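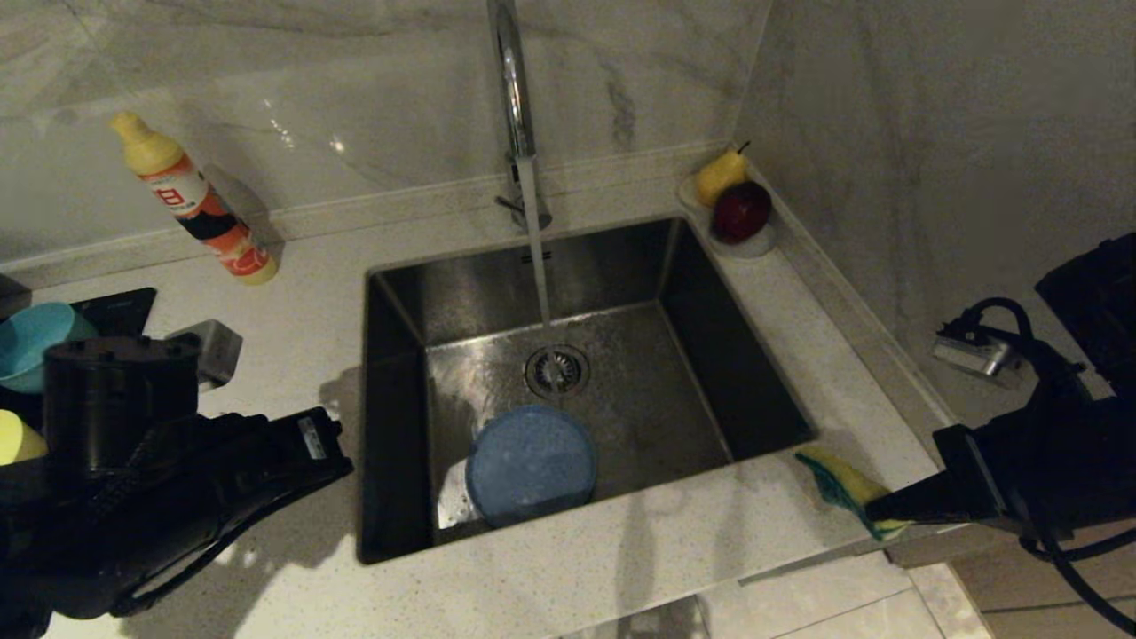 Packing lunch for one (and why I finally like it)

27 Mar 2024 | by Hannelore Rainer

We use cookies to improve your visit. Accept | Settings

So in January I told myself I'd stop buying lunch at work. The sandwich place downstairs had put the turkey one up again, and I was going there four days a week, which I didn't want to add up!

The first two weeks were grim. I made a giant pot of lentil soup on the weekend and was sick of it before I got halfway through – never again, or at least never that much cumin. What works for me now is cooking one plain thing (rice, or those small potatoes) and changing what goes on top. Monday-me does not want what Thursday-me wants.

My current favorite is cold rice with a soft egg, cucumber and far too much chili crisp. It takes 5 minutes if the rice is done. Roasted chickpeas are good too, 30 minutes at 400 with salt and smoked paprika, but keep them in their own little tub or they go chewy by noon.

I still buy lunch on Fridays with my friend from Ruchti, and I'm not giving that up. Next I want to try a noodle salad with peanut sauce, so if you have a good recipe please send it my way.

© Hannelore Rainer | Contact | Back to top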